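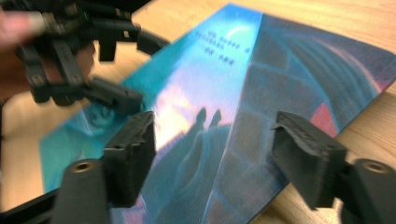 Hand-Held Grippers > Fingers & Pads

3 min read

Mandberg Paired Hand-Held Grippers

If you have ever tried to teach a machine to pick up something thin and floppy, you already know why we sell these in pairs. One hand steadies, the other one lifts, and the two of you (or just you, if your wrists are patient) can work on the same object without bumping elbows too much. We've been making the Mandberg since a long September in Jeferson Lopes's kitchen, and it's still the thing we reach for first when a customer asks what to start with!

The set comes with two grips and your choice of fingertip pads. The standard pad is firm and ridged and does well on boxes, cups and books with stiff covers. The Rorkholm pad is softer, and Tainá Figueiredo swears by it for paper and cloth, though it wears faster – she changes hers after around 50 hours. We'd suggest trying both on your own things before you settle, and big flat objects are a good first test, picture books especially, as a wide cover shows you quickly whether your opening is generous enough.

Each grip uses 6 screws, and a spare set is in the box. Older Nogueira mounts fit with the adapter, part 2367, sold separately. Swapping pads takes a few minutes once you've done it a couple of times.

Not sure which pad? Write to Érica Bragança at the shop and tell her what you're picking up. She likes the odd ones.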